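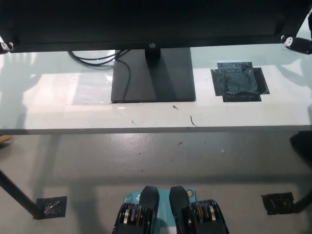 February, notebook, build tools

Moving the Firuvthorpe build box off the old compiler package. Goal for this session: clean install of the toolchain under a separate prefix, old one left in place until the nightly job passes twice.

09:40. Checked what is on the machine now. Two copies of the compiler answer to the same name: the distro package in /usr/bin and a hand-built one in /usr/local/bin. The shell picks up the hand-built one. The nightly job does not, as cron runs with a short PATH. That explains why the warnings in the nightly log never matched what I got at the prompt.

10:15. Downloaded the source archive and compared the checksum with the one on the release page. Match. Unpacked to scratch. Configure stopped on a missing zlib header. Installed the dev package, ran configure again, no further complaints.

Prefix set to /opt/tc-new. Do not use the default prefix on this box, it will write over the hand-built copy and Sandu still links against that one.

10:50. First build failed at the link step, out of memory. Was running 15 jobs in parallel. Dropped to 7, wiped the build directory and started over. Build finished in 41 minutes. Peak memory not recorded, should have run it under time -v.

11:45. Test suite: 2 failures, both in the locale tests. The box only has C and C.UTF-8 generated. Generated en_US.UTF-8, reran those tests alone, both pass. Have not rerun the full suite.

Wrote a small env file that puts /opt/tc-new/bin first and sets the library path. Sourced it in a fresh shell, version string is the new one. Built Umico with it: no errors, a batch of new warnings for unused results, all in the parser directory. Left as is.

Sent the above to the list and asked whether the library path belongs in the env file at all.

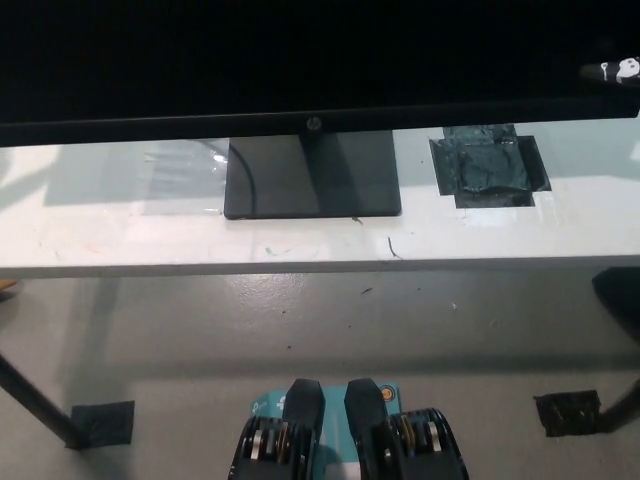 Smaranda Stanciu replied that it doesn't. Her view is that the path should be baked in at link time with rpath, otherwise anything started from the env shell picks up the new runtime library, including tools that were built against the old one. She hit this on Flasa, where the package manager itself stopped working inside the env shell and gave a symbol lookup error that took over 2 hours to trace. She also wants the cron job to call the compiler by full path and ignore PATH.

14:20. Took the library path out of the env file. Added the rpath flag to the Umico link line and rebuilt. readelf -d shows the runpath entry pointing at /opt/tc-new/lib64. Binary starts from a plain shell with no env file sourced.

Changed the cron entry to the full path.

Open:
Sandu not touched. Needs a rebuild before the hand-built copy can go.
Full test suite rerun with the extra locale.
Parser warnings in Umico, separate ticket.
Nightly has to pass twice before the distro package is removed.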